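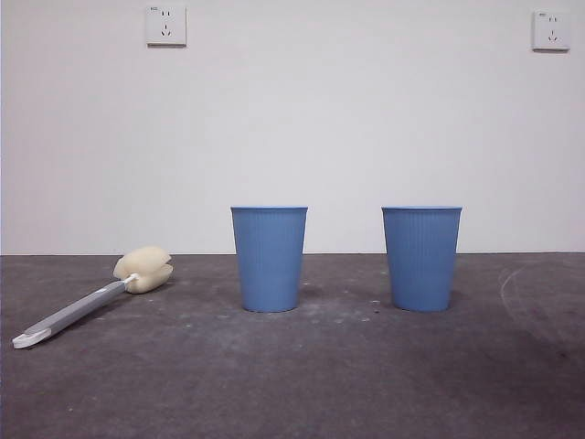
**Unit 4, Good practice on a small manipulation cell. Notes for the October group (A. Urbańczyk)**

Typed up fast from the board, slides follow later. Bring these to the practical.

## 4.1 Before anything moves

- Clear the work area of anything not on the task sheet. Tools, tape, phones, coffee.
- Task sheet for the cup-and-brush exercise lists the objects by name. If it's not on the sheet it's not in the cell.
- Cups upright, open end up. Clear floor between them, wider than a cup. The planner wants room for the fingers on both sides.
- Brush flat on the floor, handle towards the front, sponge end back level with the cups. Diagonal is fine. Don't prop it against the wall.
- E-stop: press it, check that it latches, reset. Every session, every pair, even if the last pair just did it.

Mieczysław Kołodziej will ask you to show him the e-stop check. Saying you did it doesn't count.

## 4.2 Speed and reach

Lidton cell rules, stricter than what Vomton put in their manual:

| Mode | Max tool speed | Who may be inside the line |
|---|---|---|
| Teach | 100 mm/s | one person, holding the enable switch |
| Dry run | 100 mm/s | none |
| Auto | 600 mm/s | none |

Safety line is 2 m out from the base. Leaning over it = being inside it. Same for reaching across to fix a cup.

Q from last time (Damian Makowska): can you stand a knocked cup back up in auto if the arm is paused? No. Paused is not stopped. Protective stop, switch to teach, then go in.

## 4.3 Walls, sockets, cables

Always get a few lost marks here so read it properly.

- Wall goes into the planner as a solid. Sockets too, faceplates stand proud of the wall. Draw a keep-out box round each one, don't rely on the wall plane alone.
- Nothing pluged in above the objects during a run. A hanging lead won't be in your collision model.
- Where the controller lead has to cross the floor: cable cover, taped both ends, outside the reach.

## 4.4 Floor

Bare concrete. Mottled, specks, dusty patches, scuffs. Consequences:

- Depth data gets noisy near the bases of objects. Crop just above the floor before you segment.
- Pale marks can come up as object edges. A curved scuff got labelled "handle" in the Plollberg set and went through two reviews, so look at your masks by eye.
- Sweep before the session, not between trials. If you sweep halfway you have two datasets.

## 4.5 Handling the objects

Cups: thin rim, ribbed sides, taper down to the base. Grasp on the side, below the rim. Start with low force and work up in small steps, write down each one. Rim pinch only if the sheet says so.

Brush: grasp on the grey shaft, never the sponge. The head is soft and the force reading there means very little. Keep clear of the white connector as well, Marciniak's notes treat it as the weak point and so do we.

After 3000 cycles finger pads get replaced, whatever they look like. Counter is on the pendant, second page.

## 4.6 Logging

One line per trial, written at the time:

1. trial number, initials of both operators
2. mode and speed
3. start layout (code from the sheet)
4. result: done / dropped / stopped
5. if stopped, who stopped it and what they saw

Failed trials stay in. Deleting them is the one thing I will fail a report for. Amparo Tello has a good log from the last round, copy in the shared folder, look at how she writes up stops.

## For next time

- Read sect. 2 of the cell rules, the bit on enable switches
- Risk sheet for your own layout, one page max, hand in to Aivar Lukoševičius before the practical
- Pairs list is on the door, swap only if you tell me frist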